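Plarura – household laundry and linen log, readme

Last touched Mon 31 January. Still a mess in places, sorry.

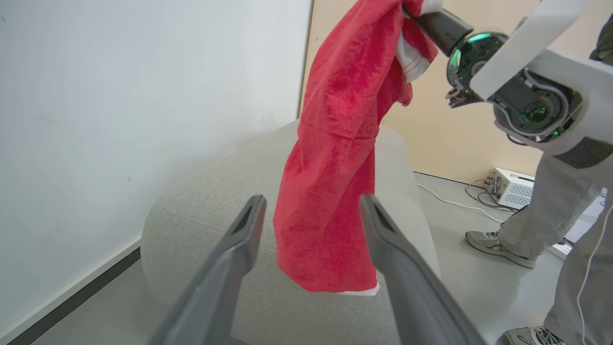 Red terry towel, striped band near the top.

What's in it
One csv per linen type – towels, sheets, tea towels, bath mats. Each row is one wash of one item. Started in August, when we got sick of arguing over which towels go scratchy and which colours bleed.

Columns
item_id – short code, written on the care tag in laundry marker
colour – plain words only, so red, grey, navy. No "teal-ish" please
wash_temp – degrees C, usualy 30
load_size – small / half / full
dry – line, rack or dryer
feel – 1 to 10, see below
notes – free text, anything goes

Feel score
10 is straight off the shop shelf. 4 and under goes to the rag bin. Scored by hand once bone dry, so yes, it's an opinion. Two scorers where possible, file keeps the average.

Sources
Three households, coded by street name: Luvero, Skarport, Lehner. Skarport has hard water and it shows. Lehner line dries all year and leaves the dry column blank half the time – read blank as line for that house only.

Known problems
Luvero switched powder partway through, no date recorded. Don't compare early and late rows.
Bath mats are thin, 7 items in total. Wouldn't draw anything from them.
Some tags faded and a couple of codes got reused. Marked dup in notes where caught.
wash_temp is whatever the dial said. No thermometer involved.
Sheets file has a stray header halfway down. Will fix.

Using it
Opens in any spreadsheet. Commas inside notes are quoted, so don't split on commas by hand. Sort by item_id then wash number, otherwise the feel scores jump all over the place.

Licence
Do what you like with it, keep the readme with teh files.

To do
Dryer settings for Skarport
Tea towel fibre content – labels mostly cut off
Check whether vinegar rinses got logged as seperate washes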